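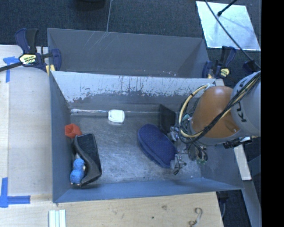
杂物箱的秩序
小件物品的收纳、清洁与去留

在多数家庭和公共场所,杂物箱都是一件没有正式名称的家具。它有时放在玄关柜下,有时靠着工作台的一角,里面收着一块橡皮、一只离开了孩子房间的毛绒玩具、一片不再配对的鞋垫,或者一个不知从哪件器具上脱落的塑料螺母。这些东西体积很小,价值不高,却很少有人愿意当场作出丢弃的决定。杂物箱承接的,正是这种被推迟的决定。

位于Skustover的Cuvulance生活物品中心,两年前开始对这类容器进行系统整理。中心的本职工作是为本地居民提供工具借用、旧物交换和家庭整理方面的公共服务,日常接收的物品中,尺寸不超过手掌的小件占了很大比重。大件物品有登记卡,有固定架位,有明确的归还期限;小件则长期散落在抽屉、纸盒和窗台上。中心在内部说明中把这一状况称为“台面积压”,并由此启动了名为Thygesen的小件整理项目。

项目的第一项工作是清点。工作人员把散落各处的小件集中到木制长桌上,逐件记录材质、来源和状态,最终登记3000件。登记表中最常见的条目是各类垫、塞、块、套,即从较大物品上分离出来、单独存在时难以判断用途的东西。一片泡沫垫可能来自工具箱内衬,也可能来自包装、坐具或鞋。一件弯曲的黑色橡胶件,有人登记为鞋垫,有人登记为海绵,两份记录同时保留在表中。中心没有要求统一名称,只规定在名称之外必须填写颜色、形状和软硬。

这一规定后来被认为是整个项目中最有用的一条。居民来寻找失物时,往往说不出物品的准确名称,但能够说出“六角的,橙红色”或者“软的,深蓝,上面有小点”。以外观检索,比以用途检索更接近人们记忆物品的方式。登记表的栏目顺序也随之调整,颜色列在最前,其后是形状和手感,用途退到最后一栏,并且允许空白。

一、箱体与隔板

收纳小件的容器,首先要解决深度的问题。过深的箱子会使物品层层叠压,下层的东西长期不见天日;过浅的托盘则容易在搬动中散落。中心在比较了抽屉、藤筐、透明盒与敞口箱之后,选择以浅色或中性色的敞口箱作为标准容器,首批向Groketti订购了200只。

敞口箱的好处在于没有盖子。盖子使箱子显得整齐,也使人忘记箱内装着什么。项目初期曾有一批带盖容器投入使用,几个月后开盖检查,许多箱子里的物品与放入时完全相同,登记的借用与领回次数均为零。改为敞口之后,路过的人会低头看一眼,看见自己的东西便取走,看见他人的东西也会转告。灰尘固然增多,但擦拭灰尘的过程本身也构成一次检查。

倾斜的内壁是另一项值得注意的设计。直壁箱的底角容易积存碎屑,小件一旦贴住角落,手指很难伸入。斜壁使物品自然滑向箱底中部,取用时只需沿壁面向上一带。斜壁的代价是底面缩小,箱口看上去宽大,实际可以平放的面积有限。因此中心建议居民在购买时以箱底尺寸为准,并把最常用的物品平放在底面上,不要沿斜壁堆靠。

箱体颜色的选择曾经引起讨论。部分使用者希望采用鲜艳的颜色,以便在房间中迅速找到箱子。中心最终倾向于灰色和蓝灰色,考虑的是箱内物品的可辨识度。在灰色底面上,白色的橡皮、橙红色的塑料件和蓝色的玩具都能一眼看清。唯一的例外是深灰与黑色的橡胶制品,放在阴影一侧时容易被忽略。对此,中心的做法是把深色物件放在靠近光源的一侧,或者在其下垫一张浅色纸片。

隔板则涉及收纳中最基本的一个问题,即是否需要留出空位。按照项目的规定,每只箱子分为2格,较大的一格存放物品,较小的一格在平时保持空置。空格供临时周转使用:检查某件物品时,先将其移入空格,处理完毕后再放回原处或移出箱外。没有空格的箱子,整理时必须借用桌面,而桌面上的东西在整理结束后往往不再回到箱中。

空格也是最难维持的部分。不少家庭在领回分格箱的当天,便将两格全部填满。中心没有对此作出硬性限制,只在随箱附送的说明中注明:小格装满之日,即为重新整理之时。

二、留下什么

杂物箱中的物品去留,比衣物和书籍更难裁定。衣物可以试穿,书籍可以翻阅,小件物品通常只能拿在手里看一看。Thygesen项目采用的做法,是把判断拆成若干次进行,每次只回答一个问题。

第一次整理时,只确认物品是否完整。橡皮缺了一角仍是橡皮,可以继续使用;橡胶件若已发黏、掉屑,便应另行存放,以免污染同箱的其他物品。这一步不涉及是否需要,也不涉及归属,进行得越快越好。有经验的整理者会在一只手中拿着湿布,边看边擦,不在单件物品上停留。

相隔一段时间之后,再确认物品是否有去处。所谓去处,是指一个具体的位置,例如工具箱的某个凹槽、孩子床头的架子或者门口的鞋柜。能够说出位置的物品,应在当天送回。只能说“以后可能有用”的物品,则留在箱内,并在标签上写明月份。标签不必精致,一小段纸胶带即可,写上“三月”便足够。等到下一个三月,若胶带仍未揭下,便可以进入旧物交换的环节。

毛绒玩具在这一流程中享有特殊待遇。它们体积虽小,与人的关系却与螺母和垫片不同。中心在项目开始后不久便发现,玩具一旦与工具、零件混放,成年人会倾向于把它当作杂物处理,孩子则会在很久之后突然问起。因此规定中单列一条:箱内出现玩具时,应先询问家中年龄最小的成员,未得到答复之前不得移出。这一条款看似细微,在居民反馈中却屡次被提及。有一户家庭来信说,他们家的蓝色小熊在杂物箱里住了整个冬天,孩子每天早晨经过时都会给它换一个姿势,最后全家同意把那只箱子的一角永久划归小熊所有。

对于功能不明的小件,中心的态度较为宽容。六角形的塑料件究竟是螺母、瓶盖还是某种小杯,单凭外观未必能够确定。家庭生活中的许多器具,在使用说明遗失之后,其附件便成为无主之物。中心建议将此类物品集中放在箱子的同一角落,并保持数量可控。若在翻修家具或更换水龙头时恰好用上,固然是好事;若始终未用,它们所占的不过是一个角落。

也有使用者对此提出批评,认为保留不明物件只会使杂物箱逐年膨胀。中心承认这一顾虑有其道理,但在实际执行中仍然保留了这一条。整理的目的在于使人知道自己拥有什么,清空箱子只是可能的结果之一。

三、清洁与磨损

长期使用的箱子必然留下痕迹。隔板是手部接触最频繁的部位,取放物品时指节、工具和硬物的边缘都会擦过板面,久而久之形成深浅不一的灰痕。液体沿板面流下后若未及时擦净,则会在下半部分留下垂直的印迹。金属底面的变化更为缓慢,先是失去光泽,随后出现细小的划痕,在侧光之下尤为明显。

这些痕迹大多不影响使用。中心在日常维护中区分污渍与磨损,前者应当清除,后者可以接受。区分的方法很简单:以拧干的软布蘸中性清洁剂轻擦,能够擦去的为污渍,擦不去的便按磨损对待。禁止使用钢丝球和研磨粉。这类用品确实能使表面在短时间内显得明亮,但会留下新的细纹,细纹又会吸附更多灰尘,下一次清洁反而更为费力。

箱内物品的清洁应当与箱体分开进行。泡沫类制品表面多有孔隙或凸点,灰尘嵌入之后仅靠擦拭难以去除,宜用软毛刷顺一个方向轻扫,再放在通风处。绒毛类制品应先检查标签,标签遗失的,以温水局部清洁为宜,不可整体浸泡后立即放回箱中。橡胶制品忌阳光直晒,也不宜与浅色塑料长时间紧贴,以免颜色迁移。橡皮一类的软质白色物品最易沾染,中心建议用纸包裹后存放,但多数居民并不照办,白色物品在箱中逐渐变灰,似乎已被普遍接受。

清洁的频率由使用场所决定。厨房附近的箱子容易附着油脂,每月应擦洗一次;玄关处的箱子以浮尘为主,换季时清理即可;工作台上的箱子碎屑较多,应在每次使用后倒空底面。倒空时应将物品移入空格,再将箱体向一侧倾斜,以刷子将碎屑扫出。斜壁在此时又显出其便利,碎屑会沿壁面滑落,很少滞留在边缘。

四、固定与位置

在公共工作间中,敞口箱面临的主要问题是移位。居民在家中使用箱子时,箱子放在哪里,往往便留在哪里。公共长桌则不同,来往者较多,箱子在一天之内会被推动数次,傍晚时常常已经离开原来的位置。箱子移动之后,后来的人便会把东西放在原处的桌面上,新的积压由此开始。

针对这一情况,中心在工作间采用快速夹将箱体固定于桌面。快速夹原为木工用具,单手即可收紧或松开,适合需要经常调整的场合。与螺钉固定相比,夹具不会在桌面上留下孔洞;与防滑垫相比,它能够承受较大的侧向推力。需要留意的是夹持的力度。箱壁较薄时,过度收紧会使边缘变形,应在夹头与箱体之间垫一片软质材料。夹具的横杆若伸出桌沿,还应避开通道一侧,以免勾挂衣物。

夹具的位置也有讲究。若全部集中在箱体一侧,另一侧仍会在推力下转动,固定点之间应当保持足够的距离。中心为此在工作间张贴了操作说明,要求放置箱子的人在收紧之后用手掌从各个方向轻推一次,箱体不动方可离开。浅色木桌在夹具下方容易留下压痕,说明中也一并提醒使用者定期更换夹持点。

固定下来的箱子,逐渐成为工作间里的一种坐标。使用者谈到某件东西时,会说“在长桌那只灰箱子的左下角”,听者不必再问。位置一旦稳定,物品的描述便随之简短。中心的登记表在后期增加了“箱内位置”一栏,填写者使用左、右、靠隔板、靠桌沿等词,语言并不规范,检索时却极少出现差错。

家庭环境中一般不需要夹具。若家中有幼儿,或者桌面本身略有倾斜,可以将箱子嵌入柜格,使其四面有所依靠。放置的高度以成年人站立时能够看见箱底为准。高于视线的箱子会变成储藏箱,置于地面的箱子则容易变成脚边的障碍物,两者都不利于日常取用。

五、社区中的流转

Thygesen项目运行至今,Skustover居民领取的分格箱已经进入不同类型的场所。幼儿园将其放在活动室门口,用于收集散落的玩具和文具;修鞋铺以之存放零散的鞋垫与胶片;公共图书馆则将小格改作失物招领,大格存放阅览室使用的橡皮、书挡软垫和桌脚套。各处的用法与最初的说明有所出入,中心在回访时予以如实记录,未作纠正。

图书馆的做法尤其引起同行的兴趣。该馆把大格中的物品视为公用,任何读者均可取用,不必登记;小格中的物品则等待失主,逾期后移入大格。一块被遗忘的橡皮,在小格中停留一个季度之后,便成为全体读者的橡皮。这一安排使失物招领不再无限期累积,也使公用文具得到了稳定的补充。

修鞋铺遇到的则是另一类问题。单只的鞋垫与成双的鞋垫混放时,挑选颇费工夫。店主将单只的物件斜靠在箱壁一侧,成双的平放在底面,以摆放的姿态代替标签。中心在新版说明中收录了这一方法,并注明其适用于形状细长、能够弯曲的物件。方形与圆形的小件靠不住斜壁,仍应平放。

旧物交换活动在每年的三月和九月举行。届时各处的箱子会集中到中心的长桌上,标签过期的物品可以由他人领走。活动现场不设价格,也不要求以物易物,领取者只需在表上写明打算如何使用。历次表格中的填写内容差异很大,有人写“垫在花盆下”,有人写“给猫”,也有人在用途一栏画了一张小小的示意图。泡沫垫和各式软垫通常最先被领完,不明用途的硬质塑料件则往往留到最后,由中心收回,放入下一只箱子的角落。

今年三月的活动之后,中心对说明作了修订。新增的内容包括深色橡胶制品的摆放方法、夹具下方的木面保护,以及对小格用途的放宽解释。玩具条款保持原文。修订后的说明随箱附送,也可在借用工具时向服务台索取,已经领取箱子的居民无需重新登记。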